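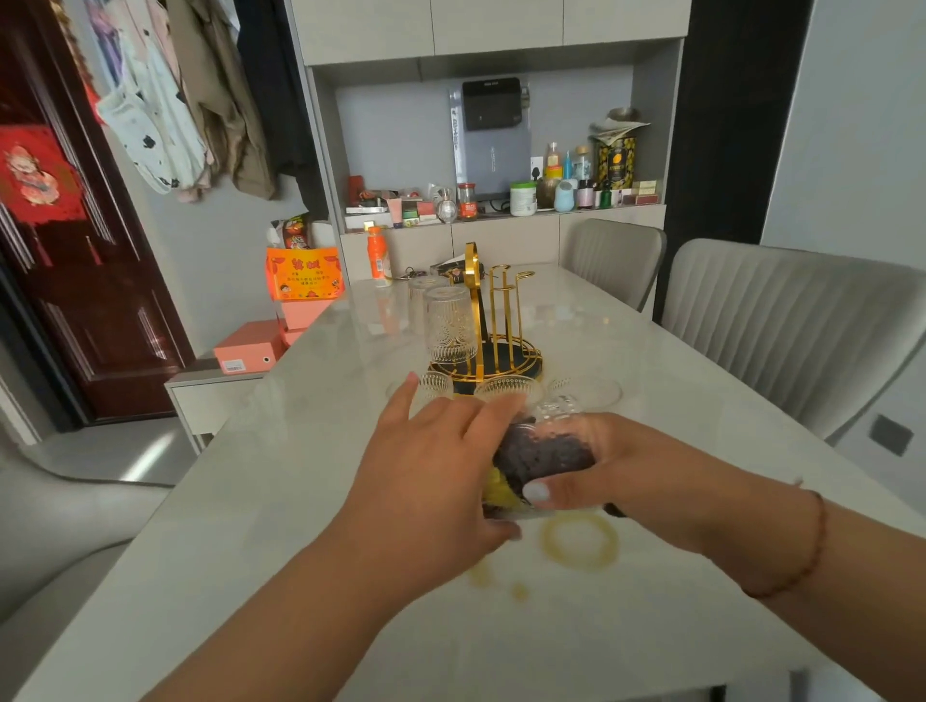
Clearing a glass at the dining table

Support > Tableware > Questions and answers

Prukolico Table Rental – Frequently Asked Questions
Updated in November, by the Prukolico office

How many glasses can I rent?
The smallest order is 40 pieces. At the moment we have 1349 glasses in the Tredthorpe store, so for a big party please write to us early.

Do I need to wash everything before return?
No. Please only remove the food and pour out the drinks. The washing is included in the price. Dessert left in a glass overnight becomes hard, and then we need to soak it – so a spoon and a little water the same evening help us very much.

How long can I keep the order?
The normal rental is two days. You may extend it up to seven days, if the next customer is not waiting. Write to us before noon and you will have the answer the same afternoon.
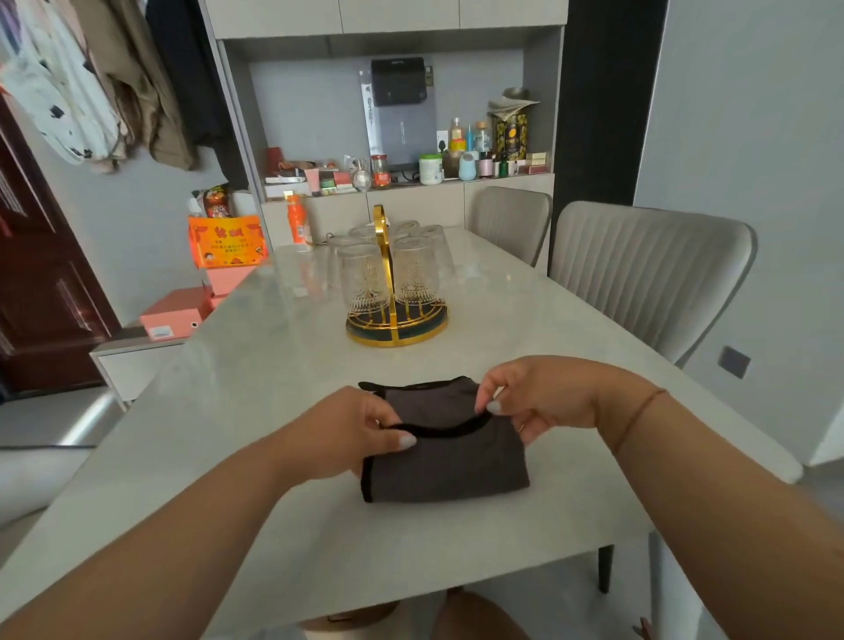
Glasses on a rack, and a folded cloth on the table

Is table linen included?
It is not included. Napkins and cloths are a separate line on the order form. Please shake them outside and do not put them wet in the bag.

What if a glass breaks?
One broken glass in an order is free. For the others we take the replacement price, which you find on your receipt. Please do not send us the broken pieces.

Do you deliver?
Yes, to Tredthorpe and Botha. For Jatier we deliver only larger orders, and you must be at home to sign. The driver brings the boxes to the door – he can not carry them to upper floors.

Can I change the number after I paid?
You can add glasses while we have them in stock. To reduce the number, tell us before the boxes are packed. We return the difference to the same card.

Contact: use the form on our order page | © Prukolico | Back to top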